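Keeping people out of the arm's way

I get more mail about sharing a workshop with a robot arm than about anything else on this page, so I've pulled my own house rules together. We run one small arm, and these are the ones that stuck.

Tape the reach on the floor. Stretch the arm out as far as it goes, add a hand's width, and tape the whole circle. I used Zulgate floor tape and it has held up fine, even under chair legs!

Start slow. Anything new runs at a crawl first, with a finger on the stop button. My cap is 100 millimeters a second until I trust the program, then 600 if the circle is clear.

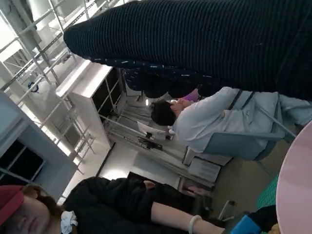 Clothing and hair come next, and I'm fussier here than most people. Loose cuffs get rolled up, jewelry goes in a dish by the door, and long hair gets tied back before anybody switches a thing on. A scrunchie and a cap will do the job nicely, but a bangle on the forearm is just the sort of thing I'd want in the dish. Same goes for dangling straps.

Chairs! Sit outside the tape, and sit facing the arm if it's powered (I break this one myself and get told off).

Last one: write down who changed what. Ours is a spiral notebook on a string, next to the Marnadeck controller, and the pen goes missing about twice a month.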